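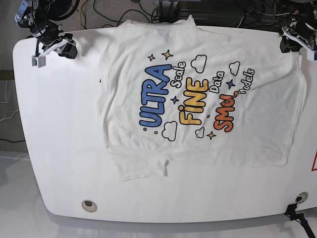 ### 4.2 セルの設定と保守手順

布地操作セルStelauの保守は、原点確認、ケーブル点検、指先点検の順に行う。この順序は固定であり、途中で異常が見つかった場合は原点確認からやり直す。原点確認では、両腕を待機姿勢に戻し、関節角の読み値を基準表と照合する。待機姿勢は、図4(a)のように左右のグリッパが天板奥側の両隅に下がり、Tシャツから離れた位置にくる姿勢とした。両グリッパが布の外にあるため、布の初期配置を変えずに照合を繰り返せる。読み値が許容範囲を外れた関節については、減速機側の締結を確認したのち、零点を再登録する。再登録だけで範囲内に戻る場合でも、締結の確認は省略しない。

天板に対する両腕の基準面は、白色の天板上で三点接触により求める。接触点は布の配置領域の外側に取り、グロメット穴の周囲は避ける。基準面の更新は保守のたびに行うが、腕の台座を動かさない限り、前回値との差はほとんど生じなかった。差が大きい場合は、指先樹脂部品の緩みを先に疑うべきである。

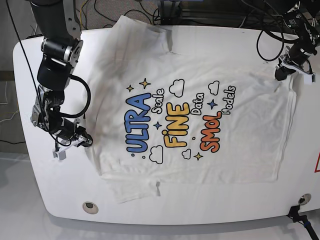

ケーブルの取り回しは、関節の可動域全体で張力が生じないことを条件に決める。導入時の設定では、手首側の余長を短くしていたため、腕を伸ばした姿勢で配線がコネクタ根元を引く事例があった。そこで余長を12 mm増やし、固定点を一つ上の関節に移した。図4(b)では右腕がTシャツの左端まで届いており、腕の側面に沿って黒いケーブルが輪を描いている。点検では、この輪が隣接リンクに挟まれないことを、関節を低速で往復させながら目視する。左腕側は配線の束が太く、固定点の間隔を右腕より狭くした。

結束材は再利用せず、点検のたびに交換する。床面の配線は可動範囲に入らないため、セルの保守項目には含めていない。ただし、コネクタ交換を行ったときは、床側の末端まで導通を測定する。測定はサーボ電源を落とした状態で行い、復電後に改めて原点確認を実施する。

指先点検では、パッドの摩耗、締結ねじの緩み、および二本の指の平行度を調べる。布は薄く、指の間に入り込んで折り重なるため、平行度のずれは把持力の偏りとして現れやすい。手首カメラの画像(図4(c))は、指先と布の位置関係を確認する目的にも用いる。画角内に二本の指が常に入るようカメラの取付角を定め、取付後は角度調整ねじに合いマークを付す。
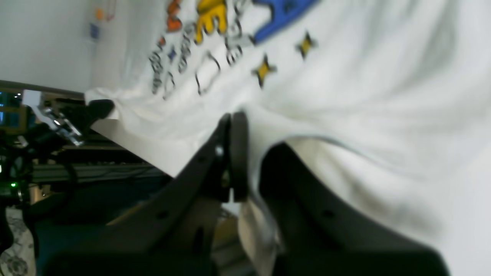 パッドの交換時期は、把持動作の累積回数ではなく連続稼働時間で管理する。累積回数による管理も試みたが、把持をやり直す動作の数え方が作業者によって異なり、記録が揃わなかった。現行の手順では90分の稼働ごとにセルを停止し、パッド表面を乾いた布で拭いたうえで、端部の剥がれを確認する。剥がれが認められれば左右の腕を問わず、当該グリッパの二枚を同時に交換する。片側のみの交換では新旧パッドの厚さが揃わず、閉位置の再調整が必要になった。

交換後の確認には、同一のTシャツを用いた端部把持を行う。袖、裾、脇の順に把持点を移し、各点で布を持ち上げて保持する。保持中に布が滑った場合は、閉位置、把持力指令、パッド接着面の順に見直す。把持力指令を先に上げると、指の基部にたわみが生じ、閉位置のずれが隠れることがある。

6月の運用期間における保守記録は109件であり、そのうち指先に関するものが53件を占めた。残りはケーブルの固定と零点の再登録に関する記録である。記録様式はTamuraセルのものを流用し、関節番号と交換部品の欄を追加した。両セルの記録の比較は4.3節で述べる。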